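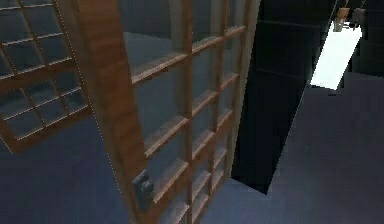 Choosing a Finish for Kitchen Cabinet Doors

Home | About | Our Work | Journal | Contact

June 22, 2023

Clients of Judine Joinery often spend several weeks settling on a door profile and a timber, and then a few minutes on the finish. We would encourage a more even division of time. The finish determines how a kitchen looks on the day it is handed over, and it has a good deal to do with how the doors look ten years later.

Our workshop offers three finishes at present. The first is a hardwax oil, applied by hand in two coats. It keeps the colour of the timber warm and can be repaired in small patches by the owner. It does ask for some attention, and we suggest a fresh coat on the doors beside the sink and the cooktop every second year. The second is a clear satin lacquer, sprayed and cured in the booth. The third is a solid colour, sprayed in the same booth over a sealed primer.

In May we completed the Stalilau kitchen, which used all three. The island was oiled, the wall cupboards were lacquered, and the pantry was painted a soft grey. There were 82 doors and drawer fronts in total, and the colour matching alone took four rounds of sample boards. The owners asked us to leave the boards with them so that they could look at each one in morning and evening light.

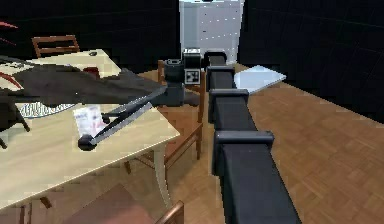 We now recommend the same practice to every household. A sample viewed under showroom lamps will seldom look the same beneath a window facing south, and a small board is easily carried from room to room. Please keep it upright, at the height where the door will hang, and leave it there for a full day before deciding.

On the matter of cost, oil remains the least expensive choice for a small kitchen. For the Sala range, the charge for finishing a standard set of doors is $922 in oil and $1,000 in lacquer. Solid colours are quoted separately, as darker shades need an additional coat. Refinishing an existing set of Brokon doors in oil begins at $409, provided the old coating is sound and the hinges have been removed beforehand.

Doors may be delivered to the workshop on any weekday morning. Kindly label each one on the back with its position in the kitchen, using masking tape and pencil. Ink can bleed through a pale timber and is difficult to sand out.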